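**Left gripper opens slower than the right, anyone else?**

**gripsandgiggles** wrote:

Okay so I look after one station where we do tabletop stuff with a pair of hand-held grippers, plate onto tray, tray out, plate back, all day long. Since November my left one has been lazy. It closes fine, then when I let go the fingers take their sweet time opening up again. The right one snaps open like it should.

I've already swapped the cables side to side and the problem stayed with the left unit, so I'm pretty sure it's in the gripper itself. Took the fingers off, wiped the slides with a dry cloth, put it back together. Better for maybe 20 minutes and then the same thing again. 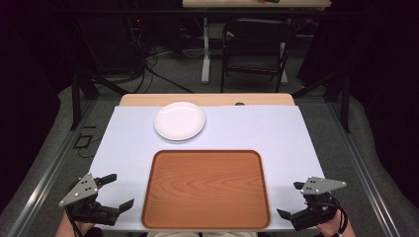
The other thing that bugs me is the cable on that side. It hangs down and by the afternoon I can feel it tugging on my wrist, so I end up holding the left one a bit twisted to make up for it. Could that be enough to side-load the slides? Or am I chasing two different problems? I'd love to not tear the whole thing down again if I don't have to.

---

**Phong Trình** wrote:

Two problems, I'd bet. A slow open with a good close is nearly always the return spring or gunk packed in behind it. Wiping the slides won't touch that. You have to pull the back cover (2 screws on ours) and look at the spring seat. Ours was full of gray paste, which was old grease plus sheet fuzz. Do you work over a cloth too? That stuff gets everywhere!

---

**mulekick** wrote:

I'm going to disagree with Phong a little. We run the Grivow pair and I replaced springs on three of them before I figured out it was the plate on top. If you crank those screws down evenly but too hard, the housing pinches by a hair and the slide drags. Back all of them off half a turn and try it. Costs you nothing, takes a minute.

---

**Phong Trình** wrote:

Half a turn off and your plate wobbles, and then whatever's mounted to it is out of whack and you're recalibrating before lunch. Been there. If you're going to loosen them, at least put them back with a torque driver.

---

**mulekick** wrote:

Sure, but as a *test* it's fine. I didn't say ship it that way lol

---

**Begoñe Manzano** wrote:

On the cable: yes, fix it, whatever else you find. I run a strap from the cable to my forearm with a loop of slack so nothing pulls on the gripper when I reach for the far side of the table. My wrists thanked me and the connector quit working loose.

Also please write down your cycles. I do a clean and re-grease every 400 and it's the only reason I don't get surprised anymore. A dab of the Dadaven light grease, and I mean a dab. Too much and you've made Phong's paste.

---

**zotovfan** wrote:

400 sounds like overkill to me? I go until it feels sticky. Same Zotov units for ages, no drama.

---

**Begoñe Manzano** wrote:

"Until it feels sticky" means your last 300 were already sticky and you got used to it :)

---

**gripsandgiggles** wrote:

Ha, okay, I feel a bit called out by that one.

So I tried the plate screws first because I'm lazy. Backed them off, and it got a little quicker, but still nowhere near the right side. Then I pulled the cover. Phong, gray paste. So much gray paste. Cleaned out the seat, new grease (a dab!!), snugged the plate back down with the torque driver, and it opens like its brother now.

I think mulekick's still partly right, because those screws were way tighter than on the other unit. No idea who did that. Might have been me.

Cable strap is next. Begoñe, is yours velcro or the stretchy kind? I've only got velcro here and it keeps catching on my sleeve.

---

**Begoñe Manzano** wrote:

Stretchy. Velcro ate two of my sweaters.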